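Opinion > Work and Machines > Essays

Search articles Enter keyword Go

The bed is harder than the factory

Troels Mogensen
August 2019
6 comments 121 shares

My first job in this country was at the packing hall of Thorlacius, in Ranstead, where a robot arm put jars into cartons. It did this for two shifts and it was never tired. When visitors came, they always asked the same thing: when can I have one at home? The manager answered "soon," and he was a polite man, so I think he wanted them to leave happy.

I do not believe in this "soon." The jar came always from the same side, and it had always the same shape. If one jar was lying down, the arm stopped and a lamp became red, and then I walked 80 steps from my table to put the jar up again. I was the household part of the machine, if I can say it so.

People in Pedham, where I live now, tell me that the computers have become much better at seeing. I agree with them. But to see a sock is a small part of picking it up, and a smaller part of knowing where it belongs. My neighbor bought an Andeck floor cleaner in June, and every evening she lifts the chairs for it. She is satisfied. I would only ask who is helping whom.

A chore at home has no fixed beginning, and this is my main argument against the optimists. Somebody says "tidy the bed," and in these three words there are a hundred decisions about what is garbage, what is food and what is loved by a child. Take a bed with shiny snack wrappers in a pile, a plush toy, black clothing in a heap and an open pink box beside the wrappers. The gripper fingers can close on a crumpled orange pouch with a screw cap, and I respect this, for a soft pouch is much worse to hold than a jar. Still, the fingers do not know if the pouch should go in the box or in the trash, and I would pay for a machine only when it can answer that.
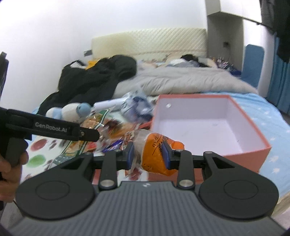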